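Section 3. Clearing and Restoring the Floor Area

3.1 Scope

This section applies to all activity rooms fitted out under the Gratard room plan. It covers the daily clearing of the floor, the return of small plastic items to storage, and the inspection of the surface before the room is next used. Furniture placement is covered in Section 2. Questions about the contents of this section should be addressed to Simin Ghorbani, Facilities Office, Skovurthorpe.

3.2 Before You Begin

Confirm that the session has ended and that all participants have left the marked area. Turn on the full overhead lighting. Small items on a gray floor are difficult to see in reduced light, particularly near the base of the wall panels.

CAUTION: Do not walk backward while clearing. Cylindrical items roll underfoot and may cause a fall.

You will need:
Storage bins with lids
One soft floor brush
One dry cloth
The room record sheet

3.3 Clearing the Floor

1. Place the open storage bins outside the marked area, with the labels facing the door.

2. Start at the wall farthest from the door and work toward the exit. Complete one strip of floor before moving to the next.

3. Pick up cylindrical items first. Lift each item clear of the floor. Do not push items along the surface with the foot or the brush, as trapped grit will scratch the floor finish.

4. Pick up all remaining items and sort them by shape. Color is not used for sorting in the Gratard plan.

5. Check the joint between the floor and the wall panels. Items that have rolled out of reach should be drawn forward with the brush and then lifted.

6. Close the lids. A lid that does not sit flat indicates that the bin is overfull – move the excess to the spare bin.

NOTE: Bins must not be stacked more than three high. The load on any one shelf must not exceed the limit shown on the shelf label.

3.4 Inspecting Items

Each plastic item should be looked over as it is returned to its bin. Set aside any item with a split, a sharp edge, or a loose end cap. Items set aside are placed in the Pulska tray and entered on the record sheet under "Withdrawn." They may be returned to use only after approval by Behrouz Bakhtiari or a designated deputy.

Cylindrical items are to be laid on their sides in the bin, all facing the same way. Items stored on end tend to tip when the bin is carried.

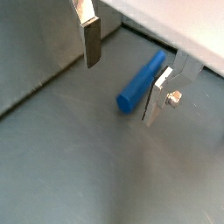 Wipe items with the dry cloth only. Solvent cleaners may cloud the plastic and are not permitted in this room.

3.5 Restoring the Room

1. Brush the cleared floor toward the door and remove the sweepings.

2. Return the bins to their shelves in shelf-label order.

3. Sign the record sheet and note the time.

CAUTION: If the floor has been damp-mopped, keep the room closed until the surface is fully dry.

Record sheets are collected each June and held by the Facilities Office. Replacement bins and lids may be requested from Ladan Tabrizi using Form 800.

Section revised 2020-12-15.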